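工单编号:613
标题:小白板擦后留红印,支脚不稳,反光影响读字
提交人:Kirsty Guthrie
处理人:Ilir Karagiannis
创建日期:2024年2月19日
优先级:中
状态:处理中

问题描述
小白板(黄框)用红色记号笔书写后,干擦不能完全清除,残留淡粉色印迹。同一支笔在大白板(黑框)上试写,干擦一次即净。另有两项一并登记:小白板倾斜放置时书写,板面会轻微后退;顶灯下两块板均有反光,部分角度字迹难以辨认。

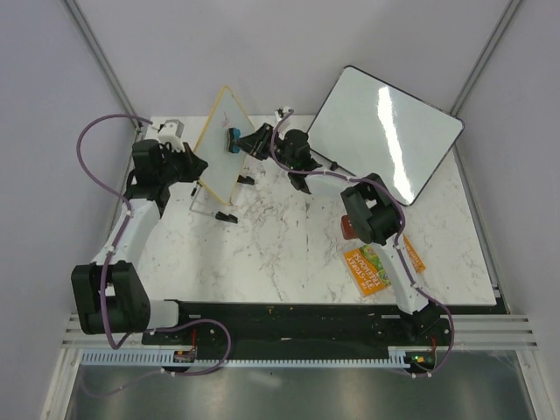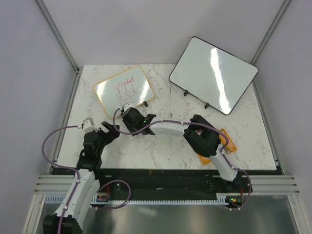
环境
台面:白色大理石纹,表面光滑。
小白板:Lamptey,黄框,带支脚。
大白板:黑框,品牌不详,无标签。
记号笔:Erix 可擦型,蓝、红两色,11月同批领用。
板擦:毛毡,未清洗过。
清洁液:Simier,喷雾瓶装。

处理记录

[1] Ilir Karagiannis
先排除笔的问题。取红、蓝两色各写一行,静置30秒后干擦。小白板:蓝色可擦净,红色留浅印。大白板:两色均擦净。更换新红笔重复一次,结果相同。判断与笔无关,倾向于小白板涂层磨损或板面有残留物。

[2] Ilir Karagiannis
更换干净板擦后复测,红印变浅,未消失。旧板擦毡面已发硬,停用。

[3] Shona Jardine
补充:小白板上个月用酒精湿巾擦过多次,之后没有用清水过一遍。是否有影响请确认。

[4] Ilir Karagiannis
有可能。反复用酒精会使涂层变涩,颜料更容易附着。请按以下步骤处理:
1. 干布除尘。
2. 喷 Simier 清洁液,停留4分钟。
3. 微湿布擦净,再用干布收干。
4. 静置24小时后再写,期间不要用酒精。
大白板目前正常,不必处理。

[5] Kirsty Guthrie
步骤1至3已完成,旧印基本看不出。静置中。支脚的问题怎么办?写到靠上的位置时,板会往后滑。

[6] Ilir Karagiannis
台面光滑,支脚底部没有防滑层。临时措施:支脚下各贴一片薄硅胶垫,裁成与脚底同宽。不要用双面胶,台面上留胶很难清。贴之前先把台面擦干,否则垫片仍会移位。

[7] Kirsty Guthrie
硅胶垫已贴,正常力度书写不再后退。用力下压时仍有晃动,可以接受。

[8] Imke Engelhardt
关于反光:把板整体转一个小角度,反光带会移到板边,但换个位置看又回到中间。哑光板面能解决,但哑光板普遍比亮面难擦,和本工单第一项冲突。建议先调灯,不换板。

[9] Ilir Karagiannis
同意。灯光调整另开工单,转 Stundeck 项目组。本单只保留残印和支脚两项。

[10] Senga Mowat
库存查询:同尺寸 Lamptey 替换板无现货。如静置后复测仍留印,请在本单回复,我这边下采购申请。报旧板时注明黄框,上次发错过颜色。

待办
静置期满后红笔复测:Kirsty Guthrie
灯光工单:Imke Engelhardt
旧板擦报废登记:Shona Jardine
替换板采购:待复测结果

附注:复测时字写在原残印位置,不要换到板面其他区域,否则结果没有可比性。写完等30秒再擦,与第1条记录保持一致。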